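The word "leftovers" and other small victories

I moved to Arnley in February, with two suitcases and a very correct English. In my school we learned the grammar as other children learn the piano, with much repetition and a strict teacher. I could explain the third conditional to anyone. Then I went to the grocery store and the cashier asked me "You all set?" and I did not know if this was a question about my health.

So I started a notebook. Every day I write down expressions that I heard and did not understand, and in the evening I look them up. As of this Tuesday I have 1,838 of them. Some are only one word. "Leftovers" was the first one, and I still like it very much. In my language we need a whole sentence to say it, with the word "yesterday" inside.

My rule is that I must hear the expression from a living person. Television does not count, and signs also do not count, although I broke this rule for "No standing anytime," which I saw on my street and which made me walk a little faster for a week.

The most difficult are the small verbs. To put up, to put up with, to put off, to put out, to put down. I filled 14 pages with "put" and "get" alone. I tried to learn them from a list and it was useless, they all fell out of my head by the morning. What works better for me is to keep the full sentence and the place where I heard it. "Put off" lives at the dentist. "Get by" lives in the bus, line 2, where a woman with a stroller wanted to pass me and I answered her "Yes, I get by, thank you."
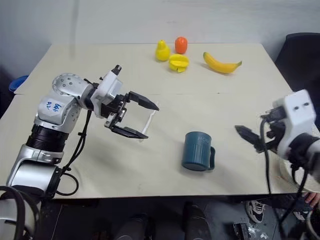 Cream-colored table, a bit scuffed.

There is also the problem of being polite. I was taught to say "I would be grateful if you could," and people here look at me as if I am going to sue them. At Grillura, the lunch place near my work, I listened to the line for many days before I tried "Can I get the soup?" It felt rude in my mouth. The soup came, with bread, and the man said "You got it." This is also in the notebook, because for one second I thought I had won something.

My pronunciation is a separate subject. "Sheet" and "beach" I avoid when I can, and I ask for "paper" and say I was "at the ocean." I have no solution for "squirrel." I practice it in the shower.

The notebook itself is a Drustard with gray squares, which I prefer to lines. I am now in the third one. The second got rain on it and half of the letter "b" went blue and soft, so if you ask me something about "break down" or "bring up" I will have to guess.

A reader asked if I ever go back and read it. Yes, on Sundays, with coffee. I cross out those which I used myself, aloud, to another person, without being corrected. Last Sunday I crossed out "never mind," "my bad" and "heads up." I still have not found a way to use "raining cats and dogs," and I start to suspect that people here do not say it. My teacher was so proud of this one.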